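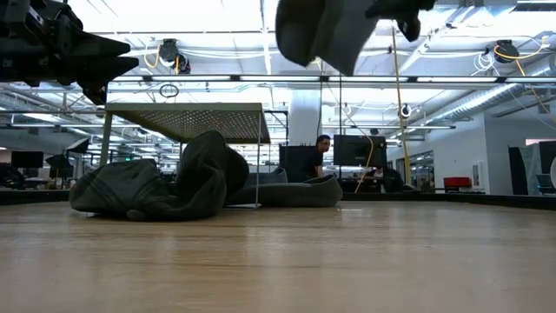 Dark grey cloths at the worktable.

Sustby, July 2018

New prayer book for home use out now from Ovwood

I've been promising this one to people for so long that I'm a bit giddy to be typing it up at last. The Hotach Book of Evening Prayer is printed, bound and sitting in boxes in our hallway, and from today you can order one!

For those who don't know us, Ovwood is a very small religious press in Sustby. We make prayer books, holy cards and the odd hymn sheet, mostly for parishes and for people who like to pray at home. I'm Liis Urbonaitė and I look after the words. Uldis Vasiliauskas does the drawing and the page design, and he has the patience of a saint with my late corrections (there were a lot of them this time, sorry Uldis).

The book started with my grandmother's copy of an old evening prayer booklet that was handed out at the Hotach chapel when she was a girl. It had lost its cover and the last few pages, and somebody had written the missing litany on the back of a seed packet and tucked it inside. I used it every night for years before it came to me that other families might like to have it too. We asked around after Mass and three more copies turned up, one of them complete, so we were able to put the whole text back together.

What you get is a proper evening prayer for each day of the week, the full litany, night prayers for children, prayers for the sick and for those who have died, and a short section for the rosary with a drawing for each mystery. The children's prayers are set in bigger type – my nephew insisted. There are also a few blank pages at the back for the names of people you're praying for. My grandmother's was covered in names and I couldn't imagine the book without them.

It runs to 200 pages and fits in a coat pocket, which I've tested with several coats. The cover is a deep blue cloth with a small gold lamp stamped on the front, copied from the one that hangs by the tabernacle in the chapel. There are 2 ribbons, one red and one white, so you can keep your place in the daily prayers and in the rosary section at the same time. The pages are sewn and should lie open by themselves once you've used it for a week or so.

Printing and binding were done by Grigaitė, who have looked after us since our very first holy cards. They let us come in and fuss over the paper for a whole afternoon and didn't once look at the clock. Uldis wanted something warm and creamy that wouldn't glare under a bedside lamp, and I wanted something that wouldn't show the print from the other side. We got both in the end, though it did push the date back by a month.

We've printed 810 copies. Of those, 645 are for general sale and the rest are going to parishes and care homes that asked for them early on. If your parish would like a few and you haven't been in touch, do write anyway and I'll see what I can do. I'd much sooner have them in people's hands than in my hallway!

Uldis has also made a set of bookmarks from the rosary drawings. They come free with every order while they last, and you can't choose which one you get. My own favourite is the Visitation, with the two women laughing in the doorway. He says he drew it in one go on the bus and then spent weeks trying to make the others as good.

Orders can be placed through the Ovwood shop page or by post, and if you're ordering as a gift we're happy to write a name and a date inside the front cover. Please print the name clearly. We send parcels out on Tuesdays.

For review copies, sample pages or a chat about the book, please contact Liis Urbonaitė at Ovwood, Sustby. Questions about the drawings are best sent to Uldis, who checks his messages more often than I do.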